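Prultora Frequently Asked Questions
Last updated August 3, 2020

What does Prultora do?
Prultora takes recordings from a hand-held gripper and turns them into clips a policy can train on. It lines up video with finger width, estimates the camera path, and cuts out dead time.

Does it run the robot too?
No. Control is handled by Brandier, which reads the same clip format. 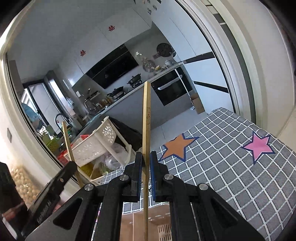

Why does the tracker lose the object in my clips?
The tracker starts from a mask between the two finger pads. Thin objects give it very few pixels to work with. A long wooden stick held upright, with a kitchen behind it, is a hard case - the mask can jump to a cabinet edge or a door frame. Set min_mask to 30 and turn on edge_lock. The default of 100 is meant for boxes and cups.

Can I label the grasp point by hand?
Yes. Open the clip in the Modovari viewer, pause on the first closed frame and click once on the part being held. For long tools, also click the working end so the planner knows which way the tool points.

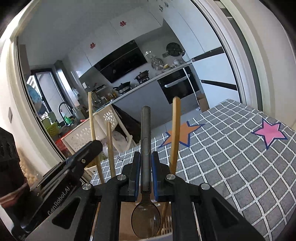

Spoon held by the handle, bowl down.

My clips have several similar objects close together. Is that a problem?
Only for the planner. It treats everything inside one container as a single obstacle until you split it. Use split_group, then check the result in the viewer. Build 309 fixed a bug where split items lost their labels on export.

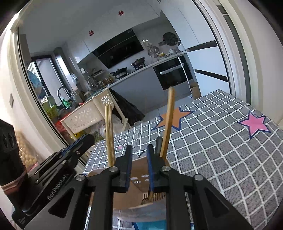
Chopsticks and a wooden spatula in a cut-open cardboard box.

How many clips can I process at once?
The free version runs 11 jobs at a time. Extra jobs wait in the queue.

Where do I report a bug?
Use the Weerasinghe tracker and attach the log from the failed job. Please don't attach the full video.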